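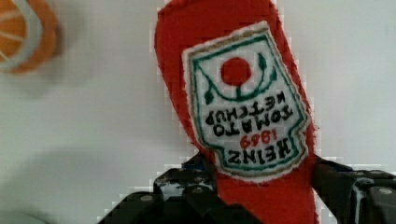 Tidying up: are we there yet?

8 April 2018

Putting things away is the chore I would most like to hand over, and the one that machines still do worst. A dishwasher gets its plates already stacked. A toy box gets whatever was on the floor.

Soft toys are a fair test. A fabric ketchup bottle gives way between two jaws, so a loose grip is still a grip and a few millimetres of error do no harm. The trouble is pose. Held upside down, with HEINZ at the wrong end, it is just as well gripped as the right way up. For a toy box that is fine. For a kitchen shelf and a glass bottle it is a failed job.

Lindsay Whitcombe at Drandside keeps a log of pick-and-place attempts, and let me read it. It has 1494 entries, of which 790 ended with the object in the correct place and the correct way up. Most of the rest were good grasps followed by a bad release. Her older entries, from August, don't record orientation at all, so I have left them out.

My own view is that sorting toys into a bin is close to usable if you don't mind waiting. Loading a cupboard is at least 5 years off. Folding I would not like to guess.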